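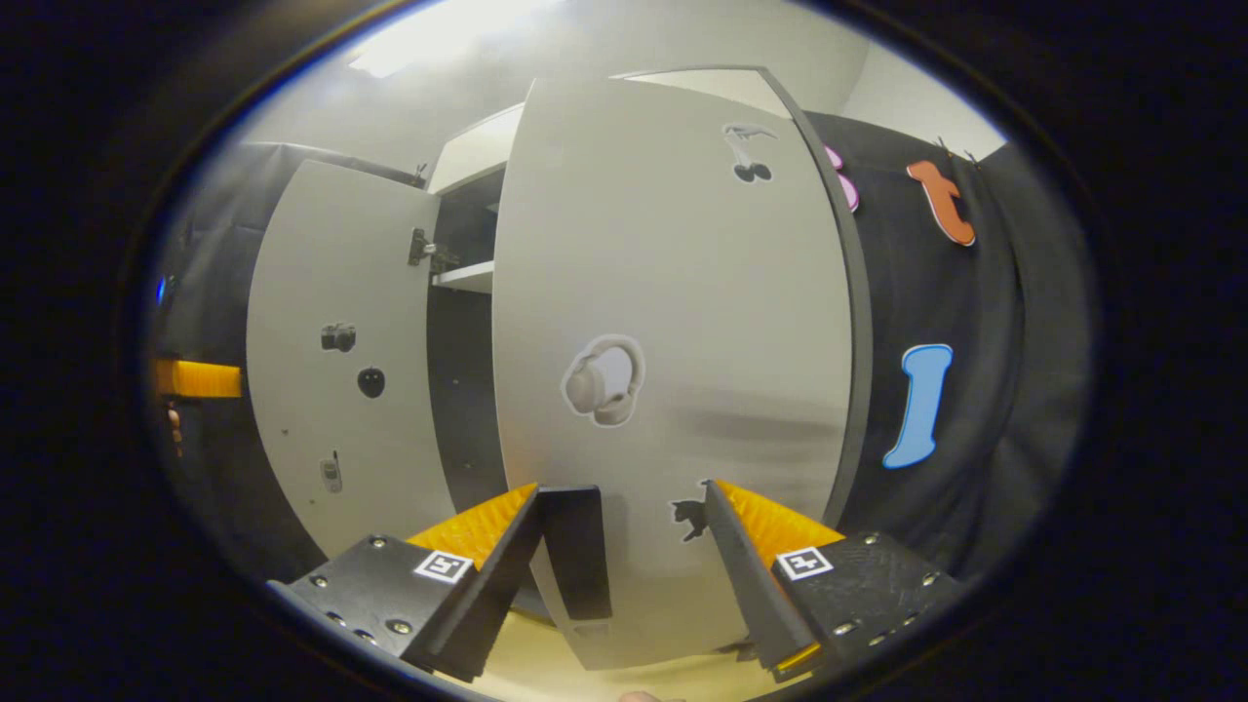
Flirkero is a set of cabinet-door demonstrations recorded with a hand-held gripper, plus the policy we trained on them, and this card is mostly about what we don't believe yet. The headline number in the Mundbridge workshop draft was 186 successful openings out of 300 trials. Before anyone quotes it, consider how easy the doors are to recognize. Ours carry stickers – headphones, cherries, a black cat – and a black tab hangs from the bottom edge of the door, where the orange pads can pinch it. A policy that has learned "find the tab under the cat" would score well on our test and tell you very little about cabinets.

Contents

500 demonstrations, wrist view only, fisheye. Gripper width and pose are stored per time step. Pose comes from visual tracking and drifts when a door fills most of the view. We did not correct for this. The Garba split holds out starting positions, not cabinets, so please don't call it a generalization test.

What we checked

Adesuwa Babalola reran training with 2 random seeds. The gap between them was larger than the gap between our method and the plain behavior cloning baseline. The draft reported the better seed. We now think the honest claim is "no worse than the baseline."

What we did not check

Doors without stickers. Doors without a tab. Any backdrop other than black curtain. Whether the policy uses the fiducial markers on the fingers as a shortcut for gripper width – masking them is simple and should have been done in December.

Success was scored by the person running the trial, who knew which policy was loaded. The Falteck scoring script came later and disagrees with the hand labels often enough that both columns are kept in the results file.

Last edited 23 Mar 2020. Open an issue if you get different numbers, especially lower ones.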